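How a Robot Learns to Tidy Up

At the Andau robot club, children aged nine to 12 are taking part in a project called Climus. The aim is to teach a robot to clear a table.

Why is tidying hard for a robot?

You know a sweet wrapper when you see one, even if it is crumpled. A robot does not. It has to learn what rubbish looks like, how to pick it up and where to put it.

What does the club do?

Club members show the robot how the job is done. They use a gripper, a tool with two fingers that you hold in your hand. A camera on the gripper records what it sees. Each recording is called a demonstration -- a sort of lesson for the robot. By April the club had made 298 of them.

Where do they practise?

Some lessons are made in the club room, and others at home. Real homes are full of different colours and shapes, and a robot needs to see plenty of them. A flowery tablecloth can make a small wrapper harder to spot than a plain one does.

On this table there are snack wrappers and boxes to sort out, and the wastebasket is on the right.

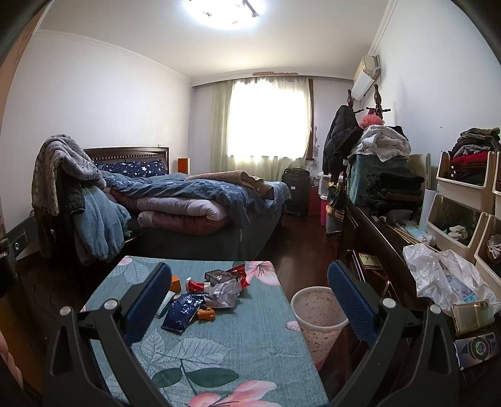
What happens next?

A computer program called Clirener studies the recordings and looks for patterns. Then the robot has a go. If it drops things or misses the basket, the club makes more demonstrations.

Try it yourself

Pick up a wrapper using only your thumb and one finger. Now try it with one eye shut -- is it harder?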